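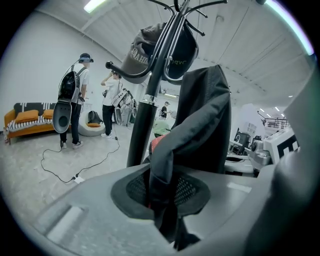
Reading time: 3 min

Plendberg Standing Coat Rack, black metal

Every coat rack on the market is sold with the same promise: your hallway will be tidy. It won't be. You will still have shoes in the way and a tote bag nobody has emptied. What a rack can do is hold up coats without falling over, and a surprising number of them can't manage that for a whole winter. So we're going to skip the lifestyle talk and say what this one does and where it falls short.

What you get

A single pole with curved hooks at the top and a weighted foot at the bottom. It ships in one box with the pole in sections, a hex key and a bag of screws. The instructions claim assembly takes 7 minutes. Fadime Uçar, who handles our returns desk, needed 30, mostly because the drawing for step two is upside down. We've asked Plendberg to fix it. They said they would in July and the sheet in the box is still the old one.

Load

The maker prints a figure of 64 pounds on the carton. We don't repeat that figure as a recommendation. It assumes the weight is spread evenly around the hooks, and no household on earth hangs coats that way. People use the two hooks closest to the door. Put a wet parka and a loaded backpack on the same side and any rack with one pole will start to lean, this one included. Keep heavy things opposite each other, or buy a wall rail.

Finish

Powder coat, matte. It hides fingerprints well and hides scratches badly. Our floor sample has been knocked over by customers more than once and there is bare metal showing on two of the hook tips. Touch-up paint is not included and Plendberg doesn't sell any. A hardware store satin black is close enough if you aren't fussy.

The hooks are rounded at the ends, so knitwear doesn't snag. They are also fairly short. Caps and jackets with a hanging loop are fine. Thick wool coats without a loop tend to slide off when someone brushes past.

How it compares

The Bevilar costs less and has a wooden pole that looks nice in the catalog. We stopped carrying it after too many came back with stripped threads. The Foltau is better built than the Plendberg in nearly every way, and is priced for people who don't look at prices. Coşkun makes a wall-mounted version that we'd pick first for a narrow entry, provided you're allowed to drill.

Our buyer, Necati Kaplan, still thinks the Plendberg is overpriced and wants that on the page. He'd wait for a sale. I think it's fair for a rental or a spare room — less so for a family of five.

Ordering

Item number 3620. Black only. There was talk of a white one, but we'll believe it when a pallet shows up.

Returns are accepted unassembled or assembled, but please keep the carton. Racks sent back in a trash bag arrive bent, and we can't refund those in full.

Spare hooks and feet can be ordered by phone. Spare poles can't.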